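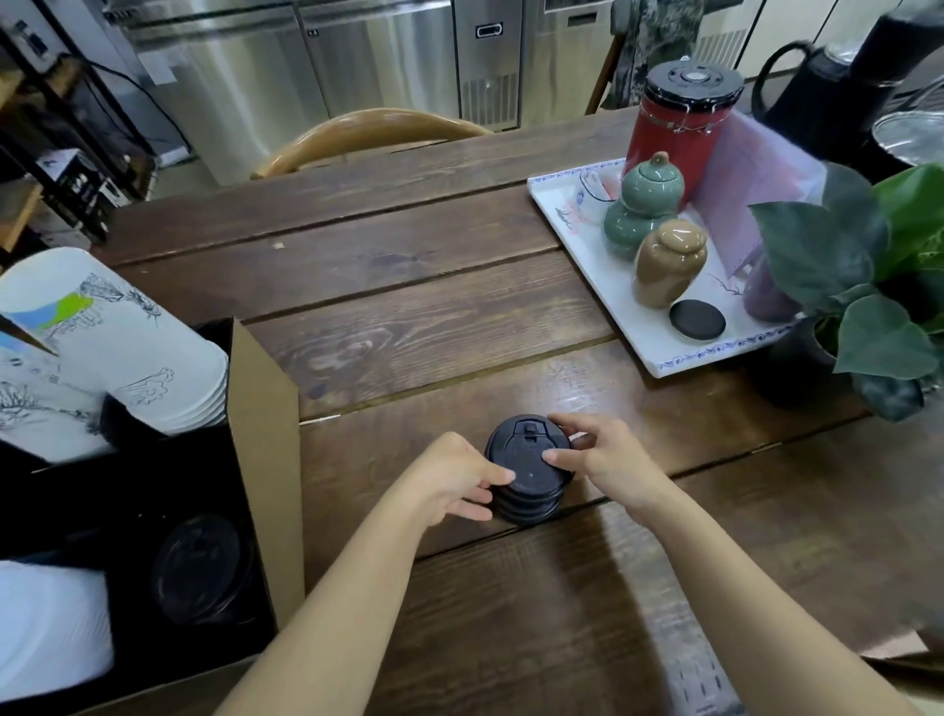
Sunday, May 4, 2025

Election petition records, Furnival ward. Long day at the desk, notes before I forget.

Finished the first pass on the polling unit result sheets the petitioner attached. 42 sheets listed in the schedule, 3 of them not in the bundle. Checked the index twice. The respondent's reply refers to one of the missing ones by page, so a copy must exist somewhere. Need to ask the registry for the certified set and stop working from the scans.

Signatures: the allegation is that the same hand signed for agents at several units in Laken. Compared the ones I could read. 19 are legible enough to say anything about, the rest are too faint or the stamp sits over the name. Not going to write "match" anywhere in the log. Column now says similar / not similar / can't tell. Earlier entries used "OK", which could mean anything, so I went back and changed those.

The Listier spreadsheet rounds turnout to whole numbers and then adds up the rounded figures. That explains the gap against the declared total in Laken, or most of it. Rebuilt the sheet from raw votes. Old version kept in the folder with "do not use" in the name.

Scanner: anything set below 500 loses the thin pen strokes on the carbon copies. Leave it there even though it is slow. The Flakik software drops back to its default when it restarts — check before each batch. 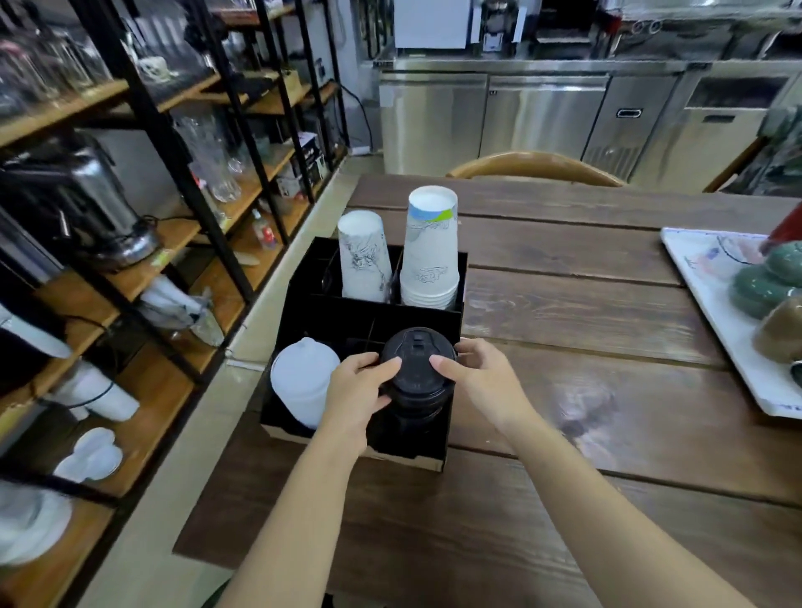

Cup organiser, with the white lids in the front-left compartment.

Agent lists for Furnival are still in two orders, one by unit code and one by surname. Sorted both by code. Two names appear under different units with different spellings, marked in yellow, no view taken on them yet.

To do:
- write to registry about the missing sheets
- rescan the Laken carbons
- second reader for the signature column, without sight of my entries
- page numbers on the reply bundle, they restart halfway through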